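Ticket 464 – Folding cell: start check refused, rule sheet disputed
Opened by: Esi Arthur
Assigned to: Dede Laryea
Queue: Karkden / garment handling
Status: Reopened

August 1, 2018

Esi Arthur:
The start check on the folding cell will not pass. Message on the Radard console is "layout condition not confirmed." I confirmed it. I confirmed it again in a firmer tone of voice. Power cycling the console made no difference except to my morning.

Nothing has been changed in the cell that I know of. Both arms home fine, both pendants are awake, grippers open and close when asked. Rule sheet says not to bypass the check, so I'm not bypassing the check, and I would like credit for that.

Dede Laryea:
Credit given. What version of the rule sheet are you working from? Bottom left corner, tiny print.

Esi Arthur:
January.

Dede Laryea:
There's your trouble, or half of it. The January sheet has the shirt going down "neatly." The current one says face up, collar at the far side, sleeves out, hem straight. The check wants the operator to tick each of those as its own line. If you load the old checklist you get one box called "neat," which the console no longer believes in.

Load the new list from the Pukora share, not from the desktop shortcut. The shortcut points to the old one and will do so until the end of time.

Esi Arthur:
Loaded. Check passed first go. Ran one shirt at reduced speed with a hand by the stop. 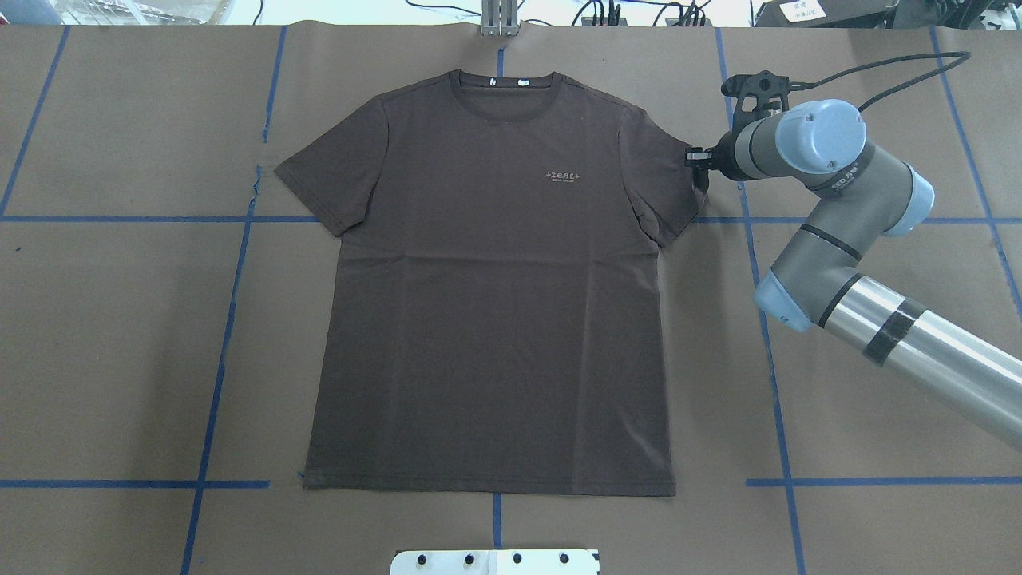

While I have the new sheet open, some complaints. Rule 2 says the gripper takes the sleeve at the outer edge and lifts "a modest amount." Modest by whose standards? Our old sheet had a picture of a thumb. I never thought I'd miss the thumb.

Rule 5 says to hold for 60 seconds after any manual nudge to the garment before restarting. That's a long time to look at a sleeve. If it's a safety rule, fine, put it under safety. It's currently filed under "presentation," between lint and tags.

Dede Laryea:
It's a safety rule. Whoever merged the two documents had a free hand and apparently a deadline. The wait is there so that the person who did the nudging has time to get their arm out, step back behind the line and find the stop button before anything moves. I'll ask to have it moved.

On "modest": agreed, it's useless. Proposed wording is "a small fold, enough to hold, no more." If you need to argue about whether it's small, it isn't.

The tag rule I want to keep as it is. White tags inside the neckline stay flat and inside. Don't cut them off to make the shirt easier, don't tuck them under. The shirts we'll get from customers have tags, so the shirts we practice on have tags. 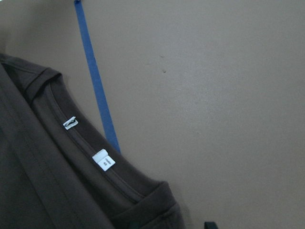 Aryee: Can I object to the tag rule from the other end? Fine to leave them on, but the sheet should say who stops the run if one flips out over the collar. Right now the operator thinks the checker does it and the checker thinks it's the operator. I've been both and I did it neither time.

Dede Laryea:
Fair. Operator stops it. One name per stop, always. Adding that.

Summary of changes going to the sheet, so there's something to point at later:

Rule 2 – "a small fold, enough to hold, no more."
Rule 5 – moved to safety. Wait stays at 60.
Rule 7 – operator stops the run for a flipped tag and restarts only after the wait in rule 5.
Rule 9 (new) – hands off the paper while either arm is live. Either, including the one you aren't using. An arm that's holding still is still an arm.
Rule 10 (new) – tape lines are for placing garments. They aren't a fence and will not protect you from anything.

Esi Arthur:
Rule 10 reads like it's aimed at me.

Dede Laryea:
It's aimed at everyone. You just happened to be leaning on the table when I wrote it.
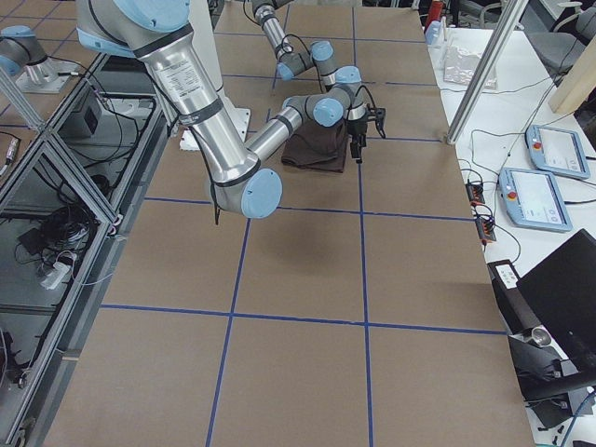

Two things left before I close. Please delete the desktop shortcut, or rename it something discouraging. And print the new sheet at a size a person can read from the operator's side. The last one was on a half page in gray.

Esi Arthur:
Shortcut deleted. Sheet printed. The printer put rule 9 on a page by itself, which gives it a certain authority, so I left it.

Status: Closed

Esi Arthur:
Reopening. The shortcut is back.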